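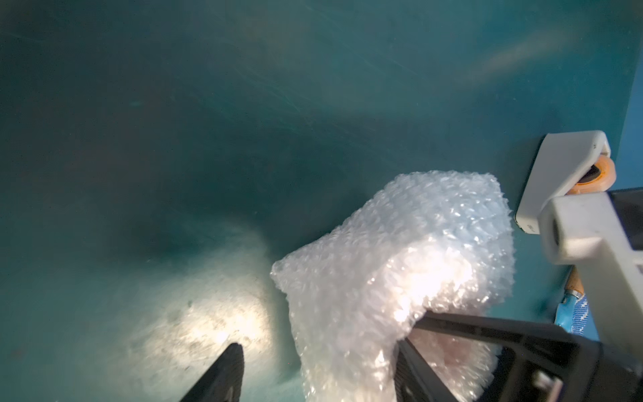
*Figure 4.1. Clear bubble wrap held between two black gripper fingers.*

# Chapter 4: Stairs

Climb a staircase you know well, at night, with the lights off. You will probably do it without a stumble. Your foot lifts to the right height, lands, lifts again, and your mind is free to wonder whether you locked the front door. Now try the same thing on a stair where one step is a little taller than the others. Your toe finds it at once! Your whole body lurches, and for a second you remember that going upstairs is a skill, one you learned on your hands and knees before you could talk.

Stairs are where a building gets closest to the body. A ceiling can be a bit high or a bit low and most visitors will never notice. A step that's wrong by the thickness of a pencil gets noticed by everybody, usually with some bad language. I find this wonderful. Architects spend so much time on what a building looks like, and a stair asks a completely different question: what does it do to your knees, your breath, your hand, the speed of your conversation?

## A walk up the Noonan Library

The stair we'll come back to most often in this chapter is the one in the entrance hall of the Noonan Library, designed by Kevin Sánchez for the town of Eswood. On paper it looks plain. It goes up along one wall, turns at a landing, turns again at a second landing, and delivers you to the reading room. Students who see only the plan tend to pass right over it (I did, the first time).

Go and walk on it, though, and things start happening. The steps are shallow and deep, so you slow down without deciding to. The first landing has a window at about the height of a seated person, with a wide sill, and people sit there. They sit there all day long! The second flight is narrower than the first, and the ceiling comes down over it, so that when you step out into the reading room the space seems to take a big breath.

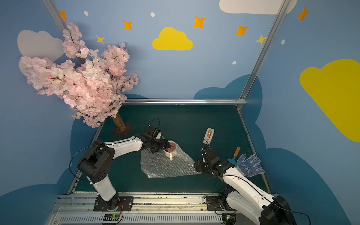 Sánchez drew that stair before he drew the room it leads to. In his notes for the building he writes that he wanted readers to "arrive already quiet." Keep that phrase in mind when you get to the exercises, where you'll be asked to draw a stair that makes people arrive in some other mood: hungry, say, or ready to dance.

## The words you'll need

Happily, there aren't many, and builders really do use them.

The **tread** is the flat part you stand on. The **riser** is the upright part between one tread and the next. The **nosing** is the front edge of the tread, which often sticks out a little past the riser below. A **flight** is an unbroken run of steps, and a **landing** is the level place where a flight starts, ends or turns. The **headroom** is the clear height above your head, measured straight up from the line of the nosings. Students forget headroom constantly. I have seen gorgeous drawings of stairs that could be used only by cats.

One more, less common: the **walking line** is the path your feet take. On a straight flight it hardly matters. On a stair that curves, it matters enormously, as each tread is wide at one side and narrow at the other, and the designer has to choose where along that wedge the climb should feel right.

## One pace

Most rules for stairs grow out of a lovely old idea, that a step upward costs more effort than a step forward. If the riser is high, the tread should be short. If the riser is low, the tread should be deep. A traditional way of putting it is to take the height of the riser 2 times, add the depth of the tread, and compare the total to one ordinary walking pace.

Try it on the next stair you meet. Measure one riser and one tread, do the sum, then walk up and down and ask yourself how it felt. Do this with a cellar stair, a school stair and the front steps of some grand public building, and write the numbers in your sketchbook beside a word or two about the climb. "Choppy" is a perfectly good word. So is "bossy."

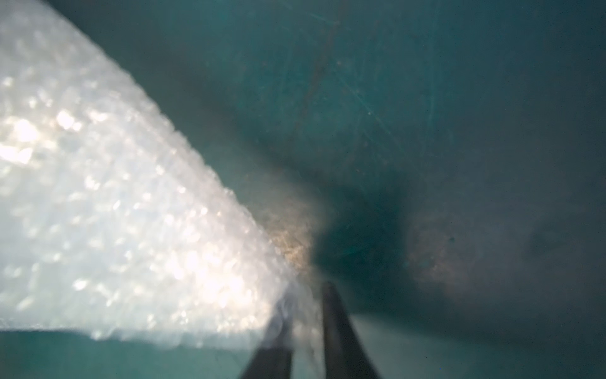
The rule has its limits, and we'll push on them in Section 4.2. The bell tower at Plolitz, for instance, has 268 steps, and hardly any two of them match. The masons fitted each stone as it came, the treads are worn into bowls, and by every test in this chapter it's a terrible stair. People line up to climb it. Part of the thrill is that you have to pay attention to every single step, and your hand never leaves the wall.

## Before you read on

Choose one staircase you use nearly every day. Without going to look at it, draw it from the side, with the handrail, the landings and whatever is underneath. Then take the drawing to the stair and correct it in a second color. Bring both versions with you to Section 4.1, where we start with the handrail and work down.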